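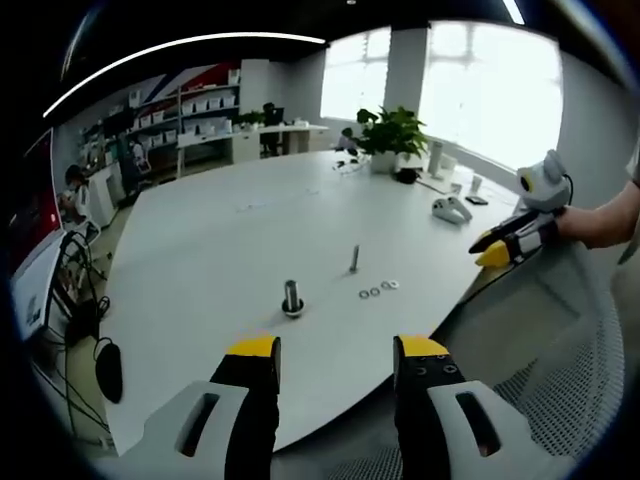

Farmers on the low fields between Prestville and the river Arton have planted the first of the tree rows that will divide their grazing land into strips. The planting finished in March, after a dry spell let vehicles on to the ground. Each row sits inside a light fence. The fence panels can be unbolted and moved as the trees grow.

The scheme covers 196 acres of flood meadow owned or rented by 5 farms. All of it goes under water in most winters, and in two of the past few years the river came up again in May, when cattle were already out. The farms lost grass, and a good deal of topsoil went downstream with the flood.

Under the plan, rows of willow, alder and hazel run across the line of the flow. They are meant to slow the water as it crosses the fields, so that silt drops on the grass and stays there. Hazel nuts and cut willow will be sold. Cattle and sheep will graze the strips between, with each strip rested in turn.

Grudport Land Trust, which drew up the planting plan, said the rows had been set 40 metres apart to leave room for a mower and a baler. An earlier version had them closer together. The farms asked for the change after marking out one field with canes and driving a tractor through it.

The trust is paying for the trees and half the cost of the fencing. The farms are paying the rest and doing the work themselves. Each has signed up to keep the rows in place for 15 years, with a break clause if losses in the first two winters are too high.

Most of the trees are small, bare-rooted plants grown at the Vuorinen nursery, on the higher ground north of Prestville. The nursery supplied 499 alders for the wettest corner, where two ditches meet and where earlier plantings of oak and field maple died. Willow was put in as cut rods taken from old pollards on the Arton bank. 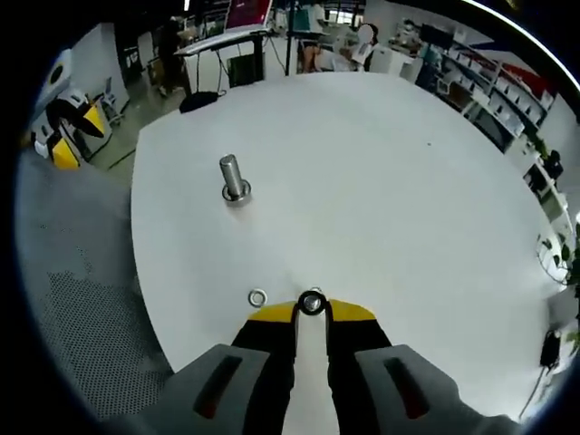

Grazing dates

Cattle will go back on to the eastern fields in late May, a fortnight later than usual. The western fields will be cut for hay first and grazed from August. Sheep will be kept off any strip where the fence has been opened for repairs.

The footpath from Prestville church to the Arton footbridge stays open and keeps to its present line. It crosses four of the new rows, and a gate has been put in at each crossing. Walkers are asked to shut the gates and keep dogs on leads while stock is in the fields. The lower stretch, next to the old sluice, is still soft and is best avoided after rain.

Concerns over ditches

Some households at the downstream end of the village have asked whether slower water on the meadows could mean higher water in the ditches behind their gardens. The trust said its survey showed no rise at that point, but it has agreed to fit a level gauge by the road culvert and to put the readings on the parish noticeboard each month from October.

The ditches themselves will be cleared by hand in September, one side at a time, with the cut reeds left on the bank for a few days before they are carted off.

A second round of planting is due next winter on the fields nearest the sluice. It will go ahead only if enough of this year's trees are alive at the autumn check. Gaps in the rows will be filled with willow first -- it is the cheapest to replace -- and with alder where the ground stays wet.

An open afternoon will be held on the meadows in June, starting at 2pm from the gate on Prestville Lane. Parking is on the verge on the village side only.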